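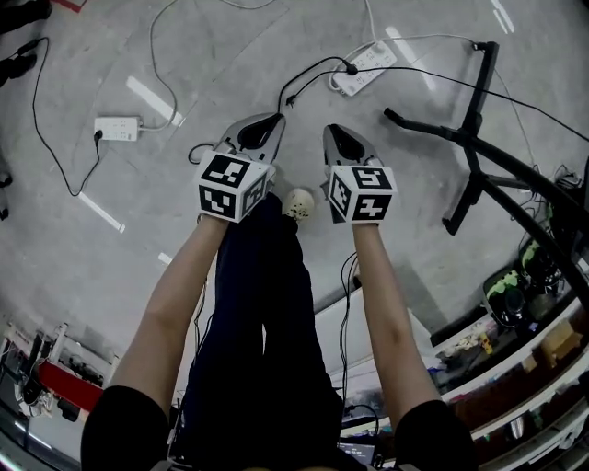 Negussie Staff Reading Club

I love a long lunch! Ours runs from noon until two, and in August we spent most of it arguing over one short story. Asmaa Ouazzani hated the ending, I adored it — and we both went back to work in a great mood. Give people time to eat and talk, and they'll read more too.
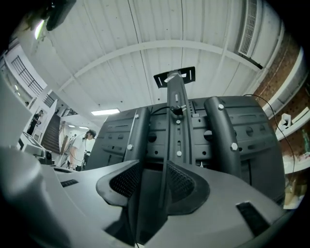

What we should read next

Something funny, please! Mulugeta Assefa wants a 132-page sea story, and he has my vote.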